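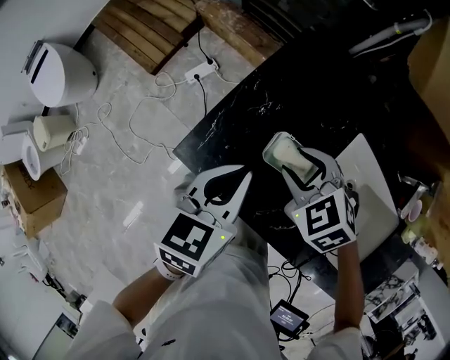 Cup in the right hand, left hand waiting for work. Fin fingers, marker cubes, green lights on.

Two Grippers and a Table: Notes from the Finger Swap

We spent a stretch of November finding out which hand-held gripper we wanted to live with. The choice was between the Plindari, with its soft fin fingers, and the Tarura, a stiffer parallel-jaw model that had served us well enough until we started asking it to hold things people drink from. Both are the kind you carry yourself: one per hand, markers on the base for tracking, no arm attached. The arm comes later and copies what you did, including the parts you regret.

The gallery is short. Most of what we learned came out of the logs and sore wrists, and neither photographs well. Notes are sorted by whatever was bothering us at the time.

The cups

Clear plastic cups are a rude test. They flex, they slide, and a depth camera treats them as a rumor. The Tarura could pick one up every time, provided you didn't mind the cup coming back a different shape. The Plindari fingers wrap a little as they close, so the load goes up the side of the cup and doesn't pinch at one line. We got through more than 600 grasps before anybody suggested a glass one, and the suggestion was not taken up.

One complaint. The fins have an opinion about direction. Come at a cup square on and they are lovely. Come at it from a lazy angle, as you will by late afternoon, and the tip of one finger folds under and sulks. You learn to turn your elbow out. Your shoulder learns about it the next morning.

The markers

Every face of the base that can carry a square marker carries one, and we still managed to cover them. The usual culprit is the other gripper. Cross your hands to pass something from left to right and the tracker loses one of them at the exact moment you would most like to know where it is. Dollen, our tracking software, fills the gap with a guess. The guess is smooth and confident and occasionally puts the gripper under the floor.

Turning the exposure down helped more than anything in the settings menu. A black tabletop with white veins is handsome and we would not buy it again for this. The auto exposure looks at all that black, decides it must be night, and washes out the markers to compensate. A fixed exposure took 10 minutes to set, and we put it off for most of the month.

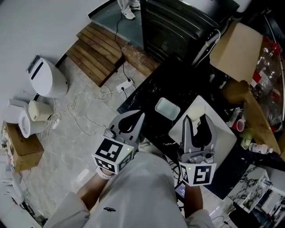 Small-object round: something small and cream-colored in the right gripper, the left one open.

Can you mix finger types, one kind on each hand?
You can, and we tried it with soft on the left and stiff on the right. The recordings were fine, but the two sides close at different speeds, so anything two-handed needed its own calibration. We went back to matching pairs.

Small things

Small objects were supposed to be where the Tarura won. Hard jaws, flat pads, a clean pinch. It did win, by less than we expected, and only on items you could line up properly first. With the soft fingers you can be sloppy by a couple of millimeters and the pads forgive you. We are sloppy by a couple of millimeters as a matter of policy.

Where the soft ones lost badly was anything thin and flat. A coin, a card, a bottle cap lying face up. The fingertips bend on contact with the table and skate over the top, and you stand there polishing a coin. Sliding the thing to the edge of a tray first works. It also teaches the arm that every coin in the world must be pushed to the edge of a tray, which may cause trouble at some later date.

Trigger feel

The Plindari trigger has a long pull with very little in the last third. New people squeeze too hard, old people (two weeks in) squeeze too little. The Tarura trigger is short and clicky and everyone liked it immediately, then disliked it by cycle 2000, when the click had become the only sound in the building. There is a spring kit from Mancuso that stiffens the Plindari pull. It helps. The instructions are a single drawing of the spring from an angle at which all springs look alike, so plan on fitting it twice.

Cables

Tape them to the table. Then move the tape, as you will have put it where your wrist goes. A cable that tugs on the gripper shows up in the data as a little hesitation halfway through the reach, and the trained arm reproduced ours faithfully, pausing in midair like someone who has forgotten why they came into the room. We threw out a whole morning of recordings over that one.

Weight

On paper the difference between the two models is small. On paper nobody is holding them out over a table until lunch. The Tarura carries its weight forward, near the jaws, and you feel every gram of it. The Plindari sits back over the hand. If we had to pick on this alone we would have picked in the first hour and saved ourselves the rest.

What we kept

Plindari on both hands, Mancuso springs in, exposure locked, tape in its second location. The Tarura pair is on the shelf for flat things, and comes down when there is a coin to be dealt with. Next round is arms, and whether either of the ones we have can close its hand on a full cup as gently as we did on our better days. The calibration files for both finger sets are in the project folder, under a name that made sense when we chose it.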